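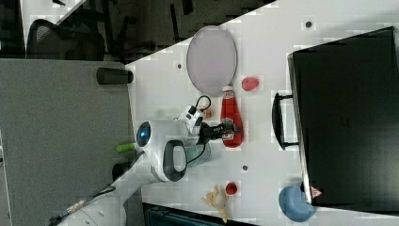 *A red plastic ketchup bottle.*

**Orest Bilyk on consistency, serum and the end of the tomato season**

February 2021

Orest Bilyk has worked on tomato products at the Calloway plant in Nombridge since 2000, first on the evaporators and later in the quality lab. His responsibility is consistency, a word the industry uses in a narrow sense: how far and how fast a sauce moves under its own weight.

The standard bench test uses a Bostwick consistometer, a metal trough with a spring-loaded gate at one end. The sample is brought to temperature and leveled behind the gate. The gate is released and the distance traveled is read after 30 seconds. "It's a crude instrument and I'd defend it to anyone," Bilyk said. "The trough has to be level, the sample can't have air in it, and the operator has to read the front of the flow in the center. Most of the disagreement between two labs comes from those three items."

The lab also has a rotational viscometer, which measures the force needed to keep the sauce moving at a set speed. Bilyk uses it for development work. Ketchup is shear-thinning, so its viscosity falls as it is worked, and a single figure means little unless the speed is given with it. It also has a yield stress. Below a certain load it behaves like a soft solid and stays put.

"People strike the bottle and get nothing, then get too much," he said. "The first part is yield stress. The second part is the same material after it has started to move. In a bottle you can squeeze, the customer controls the pressure, so the formula has more room. Glass was less forgiving of a thick batch."

Most of that behavior comes from the fruit. Tomato cell walls contain pectin, and when the fruit is crushed its own enzymes begin to break the pectin down. In a hot break process the crushed fruit is heated quickly to stop the enzymes, which keeps the paste thick. Cold break runs at a lower temperature, holds color and fresh flavor better, and gives a thinner product. Calloway buys hot break paste for ketchup and a little cold break for its juice line.

Asked whether a thin batch can be corrected, Bilyk said that it depends on what the plant is willing to put on the label. Starch and gums will both raise the reading. The Piko line, sold mainly to cafeterias, includes a modified starch. The main Calloway recipe does not. "With no thickener you have solids, particle size and acid. If the solids are right and it's still running long in the trough, I look at the homogenizer pressure. After that I look at who supplied the paste."

His larger concern is serum separation, the thin liquid that collects at the top of a bottle or comes out ahead of the sauce. It is harmless and it accounts for more complaint letters than any other defect. The consistometer doesn't predict it well. A batch can read correctly on the day of filling and still weep after a few months in storage.

To study this the lab kept retained samples from 379 batches and compared the original readings with the liquid recovered on filter paper at the end of shelf life. The relationship was weak. Homogenizer pressure was a better predictor, and so was the age of the paste. "I expected paste age to matter," Bilyk said. "I didn't expect it to matter more than the variety. We had been paying extra for variety."

The purchasing rules were changed in November, after the last deliveries of the season had been booked. Paste is now drawn by pack date, oldest first, and drums past the limit are moved to the pizza sauce line, where separation is less of an issue as the product is cooked before anyone sees it.

A second trial is in progress with Flillitz, the firm that supplies the plant's homogenizers. It compares a single pass with 2 passes at lower pressure. Bilyk would not give results. He said the second pass costs energy and slows the filling line, and that the production department has asked for the cost per case before it will discuss anything else.

We asked what he would measure if he had no constraint on equipment. He named particle size, on the line, continuously. The lab now takes a sample each shift and sieves it by hand. "By the time I have the number, the batch is in bottles," he said. "I can hold it or release it. I can't adjust it."

His own storage advice is short. Keep the bottle closed, refrigerate it after opening, and if there is liquid on top, shake it before pouring.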